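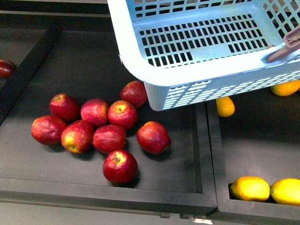
과일을 오래 두고 먹는 방법

저는 한국에 와서 산 지 여러 해가 되었습니다. 처음에는 과일을 사면 전부 냉장고에 넣었습니다. 그래서 바나나는 까맣게 되고 복숭아는 맛이 없어졌습니다. 지금은 조금 배웠기 때문에, 제가 집에서 하는 방법을 여기에 적어 봅니다. 한국어 표현이 어색한 곳이 있으면 이해해 주시기 바랍니다.

살 때

저는 Dilham이라는 가게에 자주 갑니다. 7월에는 저녁 여덟 시가 지나면 복숭아와 자두의 값이 내려갑니다. 싸다고 많이 사면 결국 버리게 되니까 나흘 안에 먹을 만큼만 삽니다. 한번은 자두를 3,273그램이나 샀는데, 절반은 잼이 되었습니다. 잼도 맛있었지만 그날 밤에 잠을 늦게 잤습니다.

봉지에 담긴 과일은 봉지를 뒤집어서 아래쪽을 꼭 봅니다. 아래쪽에 물이 고여 있으면 사지 않습니다. 딸기와 포도는 특히 그렇습니다.

씻는 것

과일은 먹기 바로 전에 씻습니다. 미리 씻어서 넣으면 꼭지 주변에 물이 남고 거기에서 곰팡이가 먼저 생깁니다. 흙이 많이 묻은 것은 마른 솔로 가볍게 텁니다.

꼭 미리 씻어야 하는 날, 예를 들어 손님이 오시는 날에는 구멍이 많은 바구니에 담아서 물을 뺍니다. 바구니를 조금 기울여 놓으면 물이 한쪽으로 모여서 빨리 빠집니다. 밑에 수건을 깔고 27분 정도 타이머를 맞추는 분도 계시던데, 저는 시간을 재지 않고 손으로 만져 봅니다. 포도는 알 사이에 물이 숨어 있으므로 송이를 한 번 뒤집어 줍니다.

냉장고에 넣는 것과 넣지 않는 것

바나나, 망고, 키위, 아보카도는 익을 때까지 밖에 둡니다. 딱딱한 키위는 사과 한 개와 같이 종이봉투에 넣으면 빨리 부드러워집니다. 다 익은 다음에는 키위와 아보카도를 냉장고로 옮깁니다.

복숭아도 딱딱하면 먼저 밖에 둡니다. 차가운 복숭아를 좋아하시면 먹기 한두 시간 전에 넣으십시오. 너무 오래 차게 두면 단맛이 약하게 느껴집니다.

사과는 냉장고에 넣지만 반드시 따로 봉지에 넣고 묶습니다. 사과에서 나오는 가스가 옆에 있는 과일과 채소를 빨리 익게 합니다. 저는 이것을 모르고 오이를 옆에 두었다가 노랗게 만든 적이 있습니다.

귤은 상자째로 사면 그날 모두 꺼냅니다. 물러진 것을 고르고, 남은 것은 꼭지가 아래로 가게 해서 신문지를 사이에 두고 두 층까지만 쌓습니다. 베란다가 너무 춥지 않으면 베란다가 좋습니다.

딸기는 키친타월을 깐 통에 한 층으로 놓습니다. 뚜껑은 덮지만 꽉 닫지는 않습니다. 이틀이 지나면 타월을 갈아 줍니다.

바구니와 통을 닦는 것

과일을 담는 바구니도 더러워집니다. 구멍이 작은 바구니는 수세미가 안에 들어가지 않아서 끈적한 것이 남습니다. 저는 큰 대야에 따뜻한 물을 받고 베이킹소다를 두 숟가락 넣어서 바구니를 담급니다. 그다음에 오래된 칫솔로 구멍을 한 줄씩 문지릅니다. 플라스틱은 뜨거운 물에 모양이 변할 수 있으니 끓는 물은 붓지 마십시오.

냄새가 남으면 식초를 탄 물로 한 번 더 헹구고 그늘에서 말립니다. 햇빛에 며칠씩 두었던 바구니는 색이 바래고 나중에 손잡이 옆이 갈라졌습니다.

초파리

여름에는 과일보다 초파리가 먼저 옵니다. 작은 컵에 식초와 설탕을 넣고 주방 세제를 한 방울 떨어뜨립니다. 랩을 씌우고 이쑤시개로 구멍을 몇 개 냅니다. 컵은 과일 바로 옆이 아니라 싱크대 쪽에 놓는 것이 좋았습니다. 바나나는 집에 오자마자 꼭지 부분을 물로 헹구고 닦아 두면 초파리가 적어집니다.

너무 익은 과일

바나나는 껍질을 벗기고 잘라서 얼립니다. 자두와 복숭아는 씨를 빼고 조각으로 얼립니다. 쟁반에 펴서 먼저 얼린 다음에 봉지에 모으면 서로 붙지 않습니다. 봉지에는 과일 이름과 넣은 달을 씁니다. 냉동실에서는 복숭아와 망고가 똑같아 보여서 저는 여러 번 틀렸습니다.

다음에는 감을 말리는 방법을 쓰려고 합니다. 작년에는 비가 와서 실패했기 때문에 올해 한 번 더 해 보고 올리겠습니다.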